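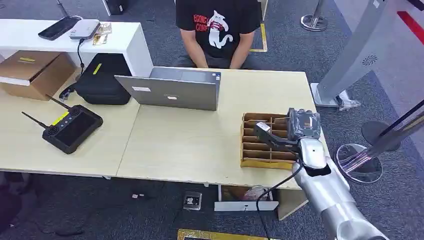 A gripper over the cardboard slots, with the handheld controller parked on the other table.

So, week two of the great gripper shoot-out, and I have opinions. I had opinions last week too, but those were mostly about cable routing and I have been asked to keep them to myself.

For anyone who missed the April post, the question we're trying to settle is which end effector we order more of. The Bisard is a plain two-finger thing, quick and dumb and very sure of itself. The Plutico is a proper hand with curling fingers, and on paper it does everything. I wanted the Plutico to win (I did, I said so in the meeting, it's in the notes). Now I've had a go with both on the same pick task and I'm a good deal less certain.

The task is dull on purpose. You reach over a cardboard organiser, go down into one of the slots, get hold of whatever is in there and bring it up without dragging the divider along with it. The dividers are thin card, so they bend if you so much as look at them, and that makes them a really good judge of how clumsy you're being. I did 16 picks with each gripper, first from the joysticks and then again from the laptop.

The Bisard got 5 wrong out of its 16 on the joysticks. Nearly all of those were me coming in at a slant and pinching a divider. Once I slowed down and squared up the wrist before dropping, it was fine, and I'd happily leave it running while I went for a sandwich. From the laptop it was better again, only two misses, though the laptop does feel like driving a car by post. You send a move, you wait, you wonder if it heard you, and then off it goes.

The Plutico is where it gets interesting! It picks up odd shapes beautifully. Anything round or squashy, you just close the fingers and it sorts itself out. But the slots are narrow and the hand is wide, and there is a lot of knuckle to get past the card before the fingertips are anywhere useful. I ended up using a sort of half-closed posture on the way down, opening a touch at the bottom and closing again. It works. It also takes ages, and I lost count of how often I forgot the middle step and simply punched the parts.
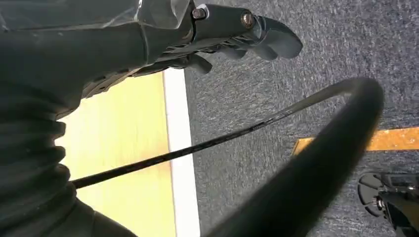
Sutrisno Ismail reckons I'm being unfair to the hand, and that a slot test is always going to flatter two fingers, so the fair thing would be to tip the parts out on a flat surface and run the whole lot again. He also thinks five misses on the joysticks says more about my thumbs than about the gripper, which, fine.

He has a point about the flat surface, so that's going on the list. My worry is that the real job at Groslow is all slots. They don't tip anything out, they have rack after rack of little compartments, and if the hand can't get into one here it won't get into one there. I'd love to be proved wrong – it is the nicer bit of kit to use by a mile.

A word on controllers while I'm at it. I've gone back and forth, but for this sort of fiddly work I prefer the handheld. The two sticks give you a feel for the approach that you don't get from typing numbers, even if your hands ache after an hour. Where it falls down is repeating yourself. If you want the same pick done the same way every time, save the position on the laptop and stop being a hero. Bermúdez's software lets you nudge with the sticks and save from the laptop, and when both are talking to each other it's lovely. When they aren't, you restart the pair of them and put the kettle on.

Still to do: the flat surface run, softer fingertips for the Bisard (I have a set in a drawer, I just need to find which drawer), and another try at the half-closed descent, saved as a proper sequence this time so my memory isn't part of the experiment. If anyone has used the Plutico in tight spaces and has a better way of getting it in, please leave a comment, I'll try anything that doesn't involve a file.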